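From: Troels Baldursdóttir
To: Bestwood backyard hens list
Subject: Re: [bestwood-hens] Cartons again: paper or plastic?

Aksel Hjaltadóttir wrote:

> We've gone through our last stack of paper cartons and I don't
> want to buy another bundle if there's something better. Has anyone
> moved over to the plastic ones for good? My worries are
> (1) washing them, (2) big eggs not fitting, (3) whether people
> bring them back. We have 18 hens laying now so it adds up fast.
>
> Aksel

Aksel, yes, for good, and I'm so glad you asked! I switched in February and I love them. Mine are the light blue kind and I've got them all over the house now (there's one holding seed packets, don't tell my sister).

Washing first. Warm water, a drop of dish soap, a soft brush for the cups, then open and upside down on the rack overnight. I do six at a time after supper. The paper ones I used to toss the minute an egg cracked in them, and now I just rinse and carry on!

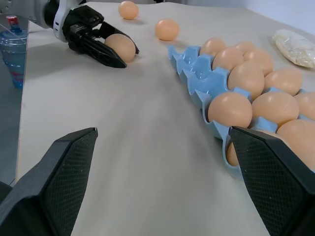

Brown eggs look wonderful against the blue, by the way. I know that's no reason to buy anything, but it makes me happy every single morning. I set the eggs out on the table first, look each one over for hairline cracks, and then load from the far end toward me, pointy end down. If you fill all the rows together the carton stays level when you pick it up.

Big eggs: my two older hens lay real whoppers and the lid won't close flat over those. I keep them back for our own kitchen, or for Trusine next door, who bakes. Everything else fits with a little room to spare.

As for people bringing them back, mostly they do. I wrote my name inside the lids with a paint pen and that helped a lot. I've lost three so far, and one of those came home with a jar of plum jam in a bag beside it, so I'm calling that one even.

Come by and take a couple to try before you order any. I'm home most afternoons after 4, and the side gate sticks, so push hard.

Does anybody have a good trick for getting old date stickers off the lids? Cooking oil works but then I have to wash them all over again.

Troels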